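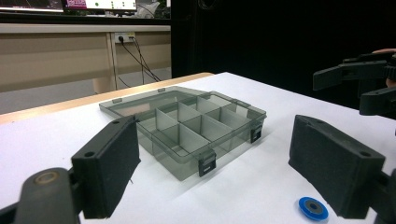 A clear-lidded organizer box with black snap latches.

Mesfin Abdella joins us for The Lacson Letters!

We could not be happier to welcome Mesfin Abdella to the Lacson Playhouse this June. Mesfin sings the role of the Postmaster in our new chamber musical, The Lacson Letters, and if you caught him two seasons back in Harbor Lights you already know what that baritone does to a room (my arms are still prickling).

He grew up singing in his aunt's church choir, studied voice and stage movement, and has since played 16 roles with touring companies, from Sky Masterson to a very grumpy Scrooge. He also wrote the music for Misine, a one-act for two singers and a cello that he hopes to bring here next year.

Naledi Matlala directs, with Samer Tannous at the piano leading a band of five. Khanyisile Mabuza plays the Postmaster's daughter, and their duet at the end of Act One is a beauty – we heard it at the first read-through and asked for it twice!

Curtain is at 7:30 p.m. The studio has only 100 seats, and 40 of them are held for members until the end of May, so call the box office soon if you'd like to sit together.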